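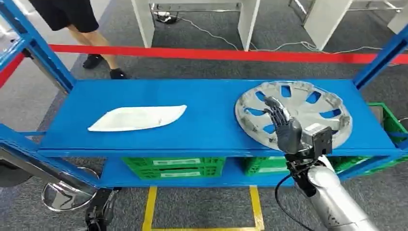 Wheel Covers and Odd Parts at the Flallton Swap Room
March 4, 2020

I love a good wheel cover! We've had more than 200 of them through the Flallton swap room since August, and I still get excited every time one lands on the blue shelving. Silver ones are my favorites, especially the kind with openings all the way around the hub, so whatever is behind them shows through. The green crates live on the shelf underneath, and the white labels on the front are where we write what's inside (please keep them up to date, everybody).

Silver cover on the right, face up, with a long white piece keeping it company on the left. I like having just a couple of things out at a time, you notice so much more. 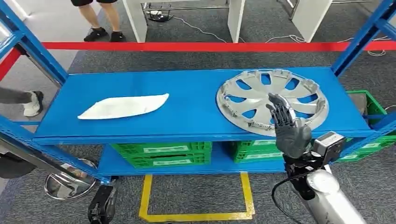 How do you clean a plastic wheel cover without dulling the finish?
Use lukewarm water, a drop of dish soap and a soft sponge, then rinse and pat it dry. Skip scouring pads, and go around the clips with an old toothbrush.

Those retaining clips around the rim are worth a close look, by the way. A cover with all its clips is a happy find, and we keep spares from Gumier and Zallisau sets in the crates.

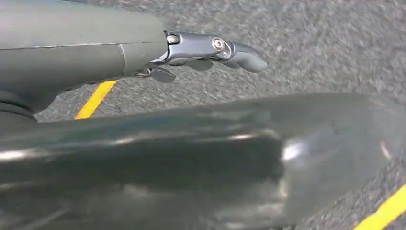
Small hardware is my other weakness, and the fastener drawer is up to 300 pieces now. I sort by head first and length second, with 5 trays for the silver ones alone. Hex-socket heads get the best tray, and the round one on top of the metal finger shows why: bright silver, with crisp reflections all around it. I'd happily fill a whole tray with screws that shiny. Next up are the Bright lamp covers, two boxes of them!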